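Odds and ends from the workbench, part 4
2010-08-15
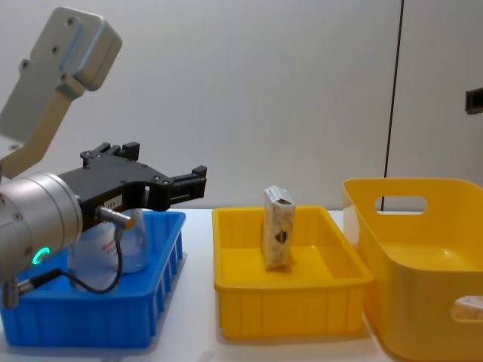 Thin black cable trailing in a loop.

Quick one this week, got a garage to finish sweeping. Mostly stuff from the mailbag plus a few of my own. No particular order.

STUCK SCREWS
Rubber band between the driver and the screw head. Wide one, the kind that comes on broccoli. Push hard, turn slow. Works on stripped Phillips maybe half the time. If it doesn't, put a drop of penetrating oil on it, go have lunch, try again. Don't go straight to the drill like I did on the Gerby gate. Still have the broken bit in there.

JAR LIDS AND PAINT LIDS
Paint first. Wipe the groove before you close the can, every time, I mean it. Strip of plastic wrap over the top, then the lid, then tap around with a rubber mallet. Not a hammer, a hammer bends the rim and then it never seals. Write the room on the lid with a marker. And the date. I have 11 cans that just say "white".

Kitchen jars – hot water over the lid, dry it, rubber glove. If it's honey and it's glued shut, stand the whole jar upside down in an inch of warm water for a bit.

CORDS
Coil them the way they want to go. Over-under if you can get the hang of it, I learned it from Terence Holroyd, who used to run sound for the Astlow fair and would yell at you for wrapping around the elbow. Elbow wrapping twists the wires. Bread bag clips are fine for labeling the plug end, write on them in ballpoint and go over it twice.

Long extension cords go in a five gallon bucket. Cut a hole low down in the side, poke the plug end out, coil the rest in. Pulls right out with no knots. Sand the edge of the hole or it'll chew the jacket.

And unplug by the plug. Not the cord. Told my kids this all through January and then did it myself.

CAST IRON
Lots of mail about this one. Tia Catterall wrote in to say a little dish soap is fine and I've been wrong in print for years. OK. Tried it, pan's fine. Rinse, dry it on the burner on low, wipe a very thin coat of oil while its warm. If it feels sticky the next day you used too much. Put it back in the oven upside down for an hour and let it cool in there.

Rust spots: coarse salt, half a potato. Scrub. Rinse, dry, oil.

DRAWERS THAT DRAG
Wooden runners, rub with a candle stub. Plain white, the scented ones leave your socks smelling like a gift shop. Take the drawer all the way out and do both sides. If it still drags in summer only, that's the humidity, leave it alone til fall before you plane anything. You can't put wood back.

SQUEAKY HINGE
Pull the pin, wipe it, rub it with bar soap or petroleum jelly, drop it back. One hinge at a time or the door's on your foot.

ONIONS AND POTATOES
Not together. They make each other go off. Onions in an old pair of pantyhose with a knot between each, hang it in the pantry, snip from the bottom. Potatoes in a paper bag, somewhere dark.

GLUE
Wood glue squeeze-out – wait until it's rubbery, some 6 minutes past when you think, then lift it with a putty knife or old chisel. Wiping it wet just pushes it into the grain and you find out when the stain goes on. Ask me about the Skumgate bookcase.

Store the bottle upside down in a coffe can so it's ready. Petroleum jelly on the threads keeps the cap from sticking.

DULL SCISSORS
Cut through folded aluminum foil a dozen times. Not a real sharpening but gets you through the wrapping paper. Wipe the blades after. For the good fabric pair, pay somebody.

DUSTPAN LINE
That little line of dirt that never goes in. Damp the front edge of the pan first. Or wet paper towel at the end, done.

Still owe a couple of you an answer on grout. And whoever sent the 2 page letter on drain flies, got it, reading it, next time.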